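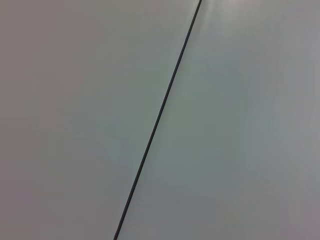
## 베마흐의 대금 지급 원칙과 창업자 데프네 사르귈

본 글은 주방용품 도매업체 베마흐(Bemach)의 창업자 데프네 사르귈(Defne Sarıgül)이 회사를 세우고 경영권을 넘기기까지의 과정을 정리한 것입니다. 필자는 베마흐의 구매 부서에서 근무한 뒤 퇴직하였으며, 재직 중 작성한 업무 수첩과 이후 사르귈 전 대표를 두 차례 면담한 내용을 바탕으로 하였습니다. 회사의 공식 입장과는 무관함을 밝혀 둡니다.

### 창업 이전

사르귈 전 대표는 재봉 부자재를 취급하던 부친의 점포에서 장부 기재를 맡으며 상업에 입문하였습니다. 부친은 외상 거래를 넓게 허용하였고, 거래처 한 곳이 폐업하자 점포도 반년을 버티지 못하였습니다. 면담에서 사르귈 전 대표는 당시의 외상 장부를 지금도 보관하고 있다고 말하였습니다. 마지막 장에는 회수하지 못한 금액이 연필로 적혀 있다고 합니다.

이후 수입상 쿠에바스(Cuevas)에 입사하여 통관 서류와 재고 관리를 담당하였습니다. 쿠에바스는 품목 수가 많았으나 납품업체에 대한 지급이 늦기로 알려진 회사였습니다. 담당자로서 독촉 전화를 받는 일이 하루 업무의 상당 부분을 차지하였고, 전화를 건 사람의 목소리만으로 어느 업체인지 알 수 있을 정도였다고 회고하였습니다.

### 설립과 초기 운영

베마흐는 임차한 창고 한 칸에서 냄비와 조리도구 259개 품목으로 영업을 시작하였습니다. 공동 설립자는 쿠에바스에서 배송을 담당하던 코피 콰예(Kofi Quaye)였습니다. 두 사람은 설립 약정서에 세 개의 조항만을 두었는데, 그중 제2조가 이후 회사의 성격을 규정하게 됩니다. 납품 대금은 검수를 마친 주의 토요일까지 지급한다는 내용입니다.

이 조항은 자금 사정이 넉넉하지 않은 신생 업체로서는 무리한 약속이었습니다. 설립 첫해 2월에는 두 설립자의 급여가 전액 지급되지 않았습니다. 콰예 이사는 지급일을 월말로 미루자고 제안하였으며, 사르귈 전 대표는 이를 받아들이지 않았습니다. 필자가 확인한 당시 회의록에는 두 사람의 의견이 나란히 적혀 있을 뿐 결론은 기재되어 있지 않습니다. 다만 그 주의 대금은 기한 내에 모두 송금되었습니다.

효과는 공급 부족 시기에 나타났습니다. 법랑 제품의 원자재 수급이 어려워졌을 때 제조사 아스베리(Asberg)가 물량을 우선 배정한 거래처 가운데 베마흐가 포함되었습니다. 규모로 보면 베마흐는 아스베리의 거래처 중 하위권에 속하였습니다. 당시 아스베리의 영업 책임자였던 테오필루스 안트위(Theophilus Antwi)는 배정 사유를 묻는 공문에 "지급 이력에 따름"이라고만 회신하였습니다.

### 비르케오 인수

베마흐의 두 번째 전환점은 소매 체인 비르케오(Birkeo)의 인수입니다. 인수 시점에 비르케오의 미지급 거래 건수는 393건이었습니다. 사르귈 전 대표는 매장 개편에 앞서 이를 전부 정리하도록 지시하였고, 간판 교체와 전산 통합은 그 뒤로 미루어졌습니다. 사내에서는 우선순위에 대한 이견이 적지 않았습니다. 필자 또한 당시에는 전산 통합이 먼저라는 의견을 제출한 바 있습니다.

정리 작업은 야이라 콴사(Yayra Quansah) 재무팀장이 총괄하였습니다. 증빙이 남아 있지 않은 건은 해당 업체를 직접 방문하여 납품 사실을 확인하였으며, 일부 업체는 이미 주소지를 옮긴 상태여서 소재 파악에만 여러 주가 소요되었습니다. 콴사 팀장은 방문 기록을 업체별 봉투에 나누어 보관하였고, 이 방식은 전산화 이후에도 한동안 유지되었습니다.

인수가 순조롭기만 하였던 것은 아닙니다. 매장 두 곳은 적자를 벗어나지 못하고 폐점하였으며, 비르케오 출신 관리자 다수가 1년 안에 회사를 떠났습니다. 사르귈 전 대표는 면담에서 이 부분을 본인의 판단 착오로 분명히 인정하였습니다. 매장 관리자의 재량을 지나치게 줄인 것이 원인이었다는 설명입니다.

### 경영권 승계

사르귈 전 대표가 퇴임할 당시 베마흐의 등록 납품업체는 568개사, 임직원은 600명이었습니다. 후임으로는 물류 부문을 맡아 온 델라 아도(Dela Addo)가 선임되었습니다. 창업자의 친족이 후보로 거론된 적은 있으나 정식 안건으로 상정되지는 않았습니다.

아도 대표는 취임 후 지급 주기를 일부 조정하였습니다. 소규모 업체에 대해서는 종전의 기한을 유지하고, 대형 제조사와는 개별 협의를 통해 기한을 정하는 방식입니다. 이를 두고 창업 원칙의 후퇴라는 지적이 있었으나, 사르귈 전 대표는 별도의 의견을 내지 않았습니다. 필자가 이 점을 질의하였을 때에도 후임자의 소관이라는 답변을 받았습니다.

### 자료에 관하여

설립 약정서의 사본은 콰예 이사가 보관 중이며, 본인의 허락을 얻어 열람하였습니다. 비르케오 인수 당시의 내부 문건은 공개 대상이 아니므로 이 글에 인용하지 않았습니다. 연도와 직함에 오류가 있을 경우 댓글로 알려 주시면 확인 후 정정하겠습니다. 다음 글에서는 콰예 이사가 구축한 초기 배송 체계를 다룰 예정입니다.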